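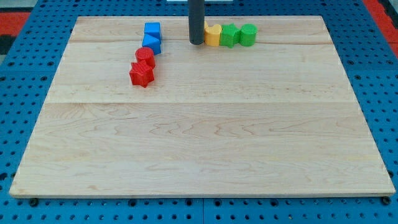
Staltska Building Cooperative
Minutes of the Works and Maintenance Meeting
Thursday, December 12, 2024, ground floor meeting room

1. Opening and quorum
The meeting opened at 6:30 p.m. Quorum was confirmed from the sign-in sheet. The agenda was adopted with one change: the item on bicycle storage was moved to the end.

2. Minutes of the previous meeting
Approved with one correction. Under item 5, "supply valve" should read "return valve."

3. Heating, Building 2
The contractor, Hastano, submitted its balancing report ahead of the meeting. Flow was adjusted on all risers on the north side. Two apartments on the top floor still read below the target temperature in the evening. The report puts this down to air in the upper section of the riser. Hastano will bleed the line and repeat the readings under the existing contract, at no added charge.
A member asked whether the night setback could be shortened by an hour. The chair noted that the setback schedule was fixed by vote of the general meeting and can be changed only there.
Action: building manager to send the new readings to all members of the meeting.

4. Stairwell lighting
The motion sensors on the second landing switch off too early. The delay is currently set to the factory value. Agreed to raise it to the next setting and to check the meter at the end of the quarter. The emergency fixtures were tested and passed, apart from the one by the cellar door, where the battery has to be replaced.

5. Roof drainage
Two quotes were received for relining the inner gutter on the courtyard side. The Wumoron quote covers relining, new leaf guards and disposal of the old material. The Borbély quote is lower but leaves out disposal and assumes that the cooperative provides scaffolding. It was moved and seconded to accept the Wumoron quote, subject to written confirmation of the start date. Carried, with one abstention. Work is to be done in March, weather permitting.

6. Small repairs account
Opening balance 1242. Payments since the last meeting came to 175, for a door closer and a lock cylinder. Closing balance 1067. Receipts were passed around and initialed. No questions.

7. Laundry room
The drain on the left-hand machine backs up when both machines empty at once. The trap was cleaned in the fall without lasting effect. Agreed to request a camera inspection of the branch line before any pipe is replaced. The booking sheet stays in its present form.
Action: building manager to obtain a price for the inspection.

8. Bicycle storage
Deferred. The fire safety officer's written comments on the corridor width have not arrived.

9. Other business
Salt for the front steps has been delivered and is stored under the stairs. Residents are reminded to leave the courtyard gate clear on collection mornings.

The meeting closed at 7:50 p.m. The next meeting date will be posted on the board in the lobby.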